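The Table by the Door

At the end of lunch, most dining tables look the same. There is a plate with the ketchup on it, a bowl pushed up against the plate, and something small that rolled away. Graça Gouveia thinks this is the most useful thing a family can look at before buying new dishes.

Gouveia runs Caldeira, a shop that sells secondhand tableware and, since April, toy kitchens. The two lines share a shelf. Parents come in for cereal bowls and leave with a bag of play fruit, and she noticed that they set both on the same table when they got home.

"People ask me how many plates they need," she says. "I ask them what's on the table right now."

Her usual answer is smaller than customers expect. A household of five can get by with one large plate in the middle and a bowl for each person. The large plate does the work of a tray. It carries the bottle to the table, holds it during the meal, and carries it back.

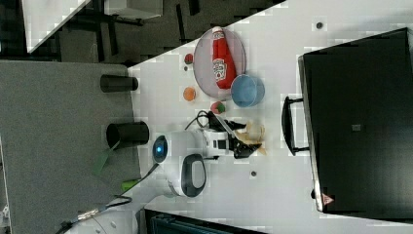 Duarte Arruda took that advice after his second child was born. He owned 53 pieces of tableware, counting the saucers, and used almost none of them. He sold the matching set and kept what the family reached for on a normal Sunday. The cupboard over his sink now has room for the cereal.

He has a few rules. Bowls should be shallow enough for a child to see into. Mugs should have a handle that small fingers can get around. Colors can be anything, as long as people like them, and he has stopped trying to match them.

Not everyone agrees. Martim Mota, who sells new china at Jilau, across the street from Caldeira, says a table looks better with a set on it and that mixed dishes chip faster because they don't stack well. Gouveia says he is right about the stacking. She puts a folded cloth between bowls of different sizes and has lost 2 this year.

The toys are a harder question. Arruda used to clear them away before every meal, and his daughter would bring them back. Now they stay out until the real food arrives. A pair of strawberries and a little orange fruit can sit beside a pink plate without getting in anyone's way, and a green mug is easy to move over when the soup comes.
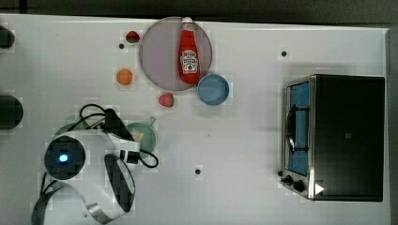
Color is what Gouveia talks about most when customers bring in photos of their tables. She likes muted dishes under bright things. A mauve plate makes a red ketchup bottle look almost planned, and a light blue bowl at the rim keeps the pink from taking over. On a plain white top, she says, three or four soft colors are plenty.

She is less patient about storage. Play food goes in one bin with no lid, kept low. Dishes that are used every day go on an open shelf at counter height. Anything that hasn't been out of the cupboard in a year comes to her.

Caldeira buys by the piece and does not take chipped rims.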